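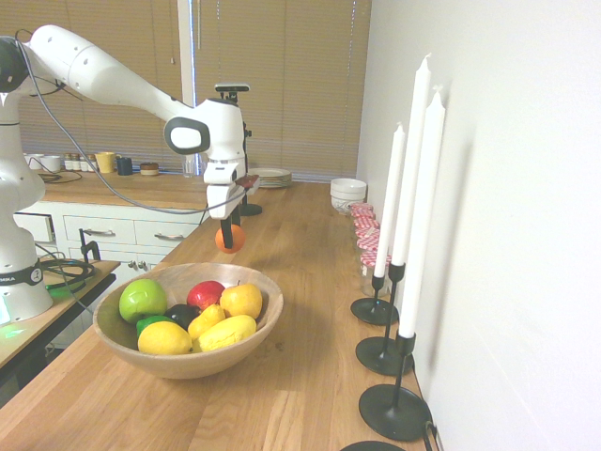

Bench check before the gripper comparison, September 1, 2026. I'm running the Abera fingers against the Stonden ones this round, same arm, same fruit, and I want the setup signed off before anybody starts logging grasps. The orange is my warm-up object (round, grippy skin, forgives a lot), and if two black fingers can't hang on to it over the counter then there's no point moving on to the lemons and the lime in the wooden bowl.

Arm base bolts: OK. Went round with the wrench twice, no movement.

Base light: OK, green.

E-stop: OK. Pressed it from both sides of the table. Reiko Miyazaki pressed it too and wants it closer to the operator's chair, fair enough!

Table clamp: OK, but check it again after lunch. It crept a little in July.

Cables: NEEDS WORK. The coil on the base table is fine by me, but please don't let it grow. I'd like the tangle on the back counter sorted before we run fast moves.

Finger pads, Abera: OK. Clean, no nicks. These have 1514 cycles on them.

Finger pads, Stonden: OK with a note. 2877 cycles and the left pad is going shiny. I'm keeping it for now, but I'll write that next to every slip we get.

Camera stand: OK. It sits pretty close behind the gripper, so watch the elbow when you teach new points. I nudged it once already and had to redo the calibration (my own fault).

Controller: Mitent box, firmware 2. The Fallis one stays on the shelf until its fan is replaced.

Speed limit: set to 300 mm/s for both grippers. Please leave it there, even if the Stonden looks slow.

Candlesticks and glass jars: outside the taught path, checked with a slow dry run. Any new path gets its own dry run.

Still open: cables, and moving the e-stop. Reiko has the longer lead.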